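Gandar Robotics Club
Minutes of the regular meeting, March

Meeting called to order at 3:14 p.m. by Iona Paterson, club president. Thulani Cele took minutes. Faculty advisor present. Nine members signed in, which makes quorum. Two members came in after item 2 and are counted in the votes from item 3 on.

1. Minutes of the last meeting

Approved with one correction. The last minutes said the build team would "replace" the wrist brackets on both arms. The team agreed to reprint the left one only if it cracked again. Corrected copy is in the shared folder.

2. Money

Balance is $1009 after the February purchases. Outstanding: one invoice for cable sleeves, not yet received. The advisor asked that members stop paying for small parts themselves and turning in receipts weeks later. Anything under the limit can be ordered on the club account if the request is in by Friday noon.

Request from the software team for a second external drive. The current one is filling up because every practice run is saved, including the bad ones. Discussion on whether bad runs should be kept. Thulani said yes, since the team has used failed runs twice to find out what the gripper was doing before a drop. Drive approved, 8 in favor, 1 against.

3. Project report: Ikar (two-arm manipulation entry)

Iona gave the report. The entry is for the small-object division of the Chien Student Challenge. Teams are told the category of object ahead of time (boxes, latches, doors, lids) but not which ones will be on the table, so the practice plan is to work on as many small mechanisms as the club can get hold of.

Work since the last meeting has been on the little gray box with the red latch. The plan is for one gripper to steady the box from the side while the other goes for the lid. The steps as written in the task sheet:

Right arm moves to the side of the box and holds.
Left arm comes in high on the opposite side.
Left arm works the latch, then the lid.
Both arms back off to the start pose.

The second step is where most of the time goes. The fingertips are large compared to the box, and if both grippers come in at the same height they get in each other's way over the lid. Driver notes say to bring the left one in slower and from farther up. Two drivers have tried this and like it. The other drivers have not had a turn yet.
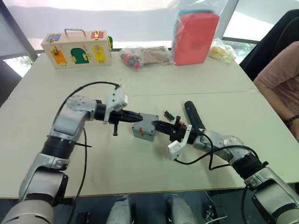

Iona also reported on holding force. Too light and the box turns when the latch is pushed. Too hard and it slides across the table toward the other arm. The team has been setting this by feel and writing the value on the whiteboard, where it was erased last week. From now on it goes in the run log with the driver's initials.

Question from a new member on why the box isn't just taped down. The challenge rules do not allow fixing an object to the table. A non-slip mat is allowed, but only one supplied by the organizers, and the club does not know yet what that mat is like. Thulani will write and ask.

The wooden box with the colored doors is next on the list. It is heavier than the gray one and should stay put better, but each door has its own small hardware and the drivers will need to learn them one at a time. Proposed order is blue, red, orange, yellow, then the two green ones last. There was some back and forth about the arched green door. One member thought it should go first. Left to the drivers.

The members voted to freeze the gray box work after 14 more recorded runs and move on to the wooden box whether or not the gray box is reliable by then. Passed, 10 in favor, 1 abstaining. Iona asked for the minutes to show that she would have preferred more runs but will go along with the vote.

4. Software

Thulani reported. The new version of the Jonari control script is on the lab computer. Changes members will notice:

The arms will not leave the start pose until both sides report ready. Before this, one arm could start without the other.

Speed is capped during the first part of every run. The cap can be raised but a second person has to be at the keyboard to do it.

Run names are filled in automatically. Please do not rename them by hand. The labeling sheet matches on the name, and renamed runs get lost.

There is still a delay on the right gripper when it closes, 3 times out of 9 in the last test. It is short, but drivers notice it. Thulani thinks it is on the software side. A member of the build team thinks it is the cable. They will swap the cables between the two arms and see if the delay moves with the cable. To be done before the next practice so the results are in the same log.

5. Hardware and cables

The cable on the left arm needs more slack at the elbow. When the arm reaches all the way across, the loop gets tight. The build team will reroute it and put a tie farther down the arm. The same check will be made on the right side, where the cables hang lower and could drag on something if the arm swings back quickly.

Bolts at the elbows are to be checked with the wrench at the start of each session and initialed on the sheet. The sheet had three blank sessions in a row. Iona asked people to take this seriously. If the sheet is blank, the next group does not run until it has been done.

Spare fingertips: one pair left. The ridges on the pair before these wore down in one spot from practicing on metal latches. The build team would like to order two more pairs. Approved without a vote because it is under the limit.

6. Table and lab rules

Several members raised the state of the practice table. Small parts, bags, and packaging get left on it between sessions and then have to be moved, or worse, the run is recorded with them there and somebody has to decide at labeling time if it counts. After discussion:

Unopened practice items stay along the back of the table, out of reach of the arms, or go on the shelf.

Hand tools go back on the hook board before the arms are powered.

The shade stays down during recorded runs. Afternoon light changes too much from one run to the next, and labeling is easier when it is even.

People sitting at the end of the table should keep their arms off it while a run is going. The stop button goes with whoever is sitting closest, and that person does nothing else during the run - no phones, no labeling on the side.

A member asked if the packaging rule meant that clutter is never allowed. The software team does want some runs with extra things on the table, to see if the arms still go to the right object. Those runs will be planned, and marked as clutter runs in the log.

7. Driver schedule

The current schedule gives most of the time to the same few people. The advisor would like every member to have driven at least once before the challenge. Agreed that the first half hour of each session goes to newer drivers, on the gray box, at capped speed. More experienced drivers sit beside them and keep the log.

New drivers need to have read the safety page and watched one full session before they take the controls. Two members have done this and are cleared. The sign-up sheet is on the lab door.

8. Outreach

The middle school asked if the club can bring the arms to its science night. The arms are bolted to their base and moving them took most of a day last time, with a full calibration afterward. Members were not in favor of moving them again this close to the challenge. Iona will offer a lab visit instead, with groups kept small enough that everyone can stand behind the tape line. The colored doors would be a good thing to show if they are working by then.

9. Other business

The lab key was missing for two days and has been found. Please sign it out.

T-shirt design is still open. Two drawings so far. Vote next meeting.

A member asked about joining the line-following group as well as Ikar. This is fine as long as practice times do not overlap.

Action items

Iona Paterson: reply to the middle school with the lab visit offer. Update the task sheet with the new approach for the left arm.
Thulani Cele: write to the challenge organizers about the mat. Order the drive. Swap cables with the build team and log the result.
Build team: reroute left elbow cable, check right side, order two pairs of fingertips.
Software team: add a clutter field and a holding force field to the run log.
All drivers: initial the bolt sheet.

Next meeting is at the usual time in the lab. Members who cannot come should send their driver notes to Thulani beforehand.

Adjourned at 4:09 p.m.

Respectfully submitted,
Thulani Cele, secretary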